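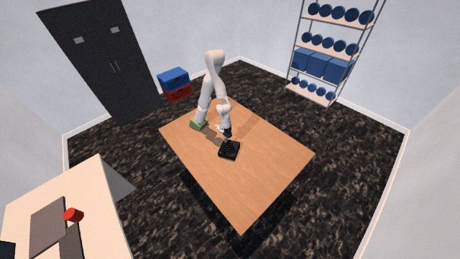

Varkik releases brand naming and trademark clearance service for small manufacturers

July 12, 2023 — Varkik, a brand strategy and marketing services firm, has released Sidum, a fixed-scope service covering product naming, preliminary trademark clearance and brand guideline preparation. The service is intended for small and mid-sized manufacturers that sell through distributors and do not have a marketing department.

Sidum is delivered over 12 weeks. The first stage is an inventory of every name, logo and product code the client currently uses on packaging, data sheets, invoices and web pages. Variants are logged with their location and date of last use. In the February pilot, the inventories produced a total of 260 separate entries across seven participating companies, many of them spelling or colour variations of the same mark.

The second stage is name development. Varkik prepares a shortlist of 14 candidate names for each product line. Each candidate is scored for length, pronunciation in English and French, similarity to marks already in use in the client's category, and availability of a matching domain. Scores are supplied to the client in a spreadsheet with the weighting shown, and the client may change the weighting before the shortlist is reduced. 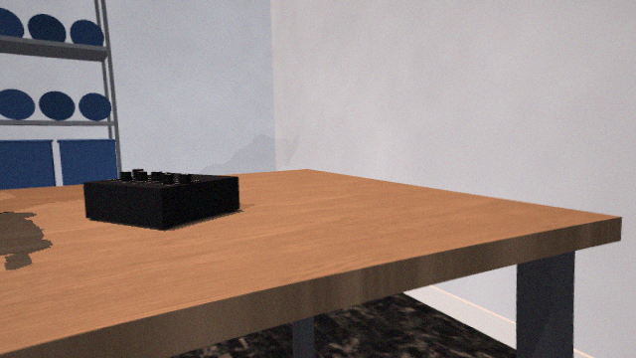

Image supplied by Varkik. Free for editorial use with credit.

Preliminary clearance is carried out by Frerichs, which searches trademark registers and business name databases in the jurisdictions selected by the client. The clearance report does not constitute legal advice. Clients are responsible for filing their own applications and may use any registered trademark agent to do so.

The final stage is a guideline document. It sets out the approved form of each name, minimum logo sizes, colour values for print and screen, and rules for use by distributors and resellers. Files are delivered in editable format — there is no licence fee for later changes made by the client or its suppliers.

Prornadine, a maker of industrial adhesives and sealants, took part in the pilot and has since adopted the full service. The company has replaced three overlapping product families with a single naming system based on substrate and cure time. Relabelling will be phased in as existing packaging stock is used up, and old product codes will stay searchable in the Prornadine catalogue during the changeover.

Sidum does not include advertising, media buying or website development. These can be quoted separately by Varkik or handled by the client's current agency.

Availability

Sidum is available now to companies in Canada. Pricing depends on the number of product lines and the number of jurisdictions searched, and is confirmed in writing before the inventory stage begins. Applications for the next intake can be made through the Varkik website.

About Varkik

Varkik provides brand strategy, naming and marketing planning services to manufacturers, wholesalers and trade suppliers.

Media enquiries: Varkik communications office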